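Cleaning fee on a two-night stay

mtejada_r
Looking at a cottage near Bramitz for two nights in September. Nightly rate is fine, but there's a $200 cleaning fee on top and the total comes to $394. The place sleeps 7 and there are only two of us. Is it worth asking the owner to lower the fee?

Komier60
Ask. I got $60 off last year at a different place just by sending a polite message before booking. Do it before you pay, they won't touch it afterward.

aitana.c
I'd disagree. We rent out a cottage and the cleaner charges us the same whether two people stay or a full house. Every bed gets checked and the floors all get done. If an owner drops the fee, it comes out of their pocket.

Komier60
Then put it in the nightly rate. More than half of that total is cleaning.

aitana.c
Then people staying a week pay for it several times over. A flat fee is fairer to them.

mtejada_r
I see both sides. Would a third night help? It would spread the cost a bit. 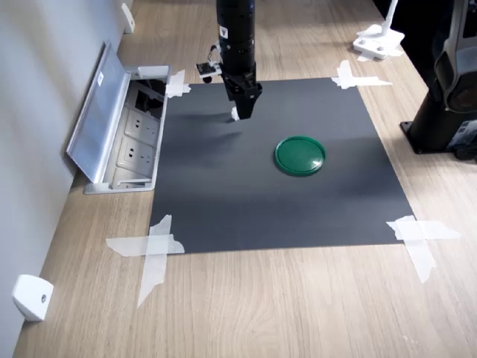 Posted by Eusebio Soler | Member | 7:60 rule survivor

Third night is what I'd do. Owners don't like a one-night gap they can't fill, so check the calendar. If your dates leave a single night before the next booking, offer to take it at a reduced rate and leave the fee alone.

Komier60
Fair point about the gap. Still ask about the fee too.

mtejada_r
Checked, and there is one night open after ours. I've written to the owner and asked for a price on three nights. Also asked if we can bring the dog, so that may be another fee.

aitana.c
It usually is. Ask if it's per night or per stay.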